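Section 5. Care of the Upholstered Bench

Applies to all Hulline benches and ottomans with woven fabric covers. Read the whole section before you clean the bench for the first time. Test any product on the underside of the cover first and let the spot dry.

5.1 Weekly care

1. Take everything off the top, including blankets, towels and clothing.
2. Vacuum the top and sides with a soft brush attachment on low suction. Work in one direction, along the weave.
3. Go over the rounded corners by hand with a dry cloth. Dust settles where the fabric curves down to the side panels, and the brush tends to skip over it.
4. Check the seams for loose threads. Trim them with small scissors. Do not pull.

NOTE: Lint rollers may be used on the top panel. Do not use them on the piping.

5.2 Using the bench for folding laundry

The bench is the right height for folding small loads while seated. Laundry must be fully dry before it is placed on the fabric. Damp towels can leave a ring, and on the pale covers the ring shows.

1. Place the unfolded items at one end of the bench and keep the other end clear as a work area.
2. Pick up one item at a time by two corners and shake it out away from the bench.
3. Lay it flat on the clear end and smooth it from the center outward.
4. Fold in half, then in half again. For large towels, fold in thirds lengthwise first.
5. Move finished stacks to a shelf or basket. Do not leave them on the bench overnight.
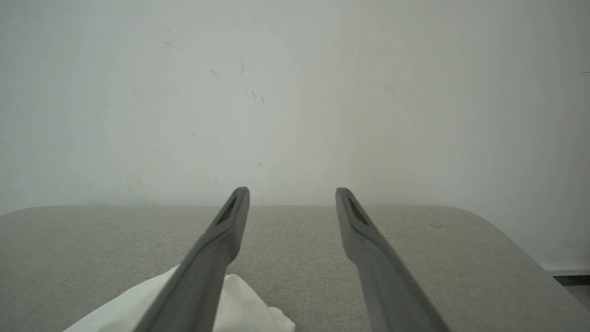
New dark items such as jeans can transfer dye to light fabric. Wash them separately at least twice before you fold them here, or put a clean sheet over the top panel.

CAUTION: Do not iron on the bench, even with a pad. The foam under the cover is damaged by heat.

5.3 Spills

1. Blot at once with a clean white cloth. Do not rub.
2. Mix one teaspoon of Dustetti fabric soap into 12 ounces of lukewarm water.
3. Dampen a second cloth with the mixture, wring it out, and dab from the outside of the stain toward the middle.
4. Wait 15 minutes, then dab with plain water.
5. Blot dry and leave the bench uncovered until the fabric no longer feels cool to the touch. This takes roughly 5 hours in a heated room.

If a ring remains, repeat steps 3 through 5 over the full panel, seam to seam.

CAUTION: Bleach and solvent cleaners will void the fabric warranty.

5.4 Placement

Keep the bench at least 12 inches from radiators and out of direct sun. Turn it end for end every July if it stands near a window. The top is rated for seated use and for light household items. Do not stand on it.

5.5 Replacement covers

Covers for the Drallside and Okoro sizes are sold separately. Measure the long side before ordering. The Okoro measures 50 inches; the Drallside is shorter, and its cover will not stretch to fit.

Section revised July 10, 2024. Text: Adesuwa Ogundipe. Checked: Temitope Yusuf.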